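Flendwood work tables, monthly walk-through
May 23, 2025, my notes as I go

1. Table top: OK. Smooth all over, no nicks that I could feel, and I ran my hand along every bit of it (twice, I'm fussy).

2. Table edge: OK. Rounded front, nothing to catch a sleeve on.
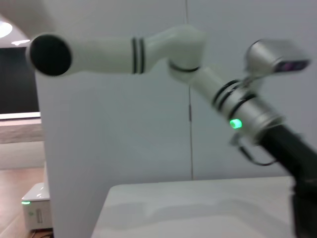

3. Legs and feet: needs work. There's a wobble if you lean on it! I put 2 felt pads under the short leg and that got me through, but Wirnen should level it properly in June.

4. Walkway: OK. I measured 90 cm, so we pass, though I'd love more.

5. Small items: comment. Glasses go in a case when they're off your face, please. I've found four pairs lying loose since the last check, and lenses scratch so easily.
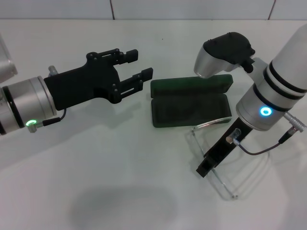

Item 5: green glasses case, open on the table.

6. Wall tiles: OK for now. I still want to wipe the grout down with that Vondel cleaner before the next round.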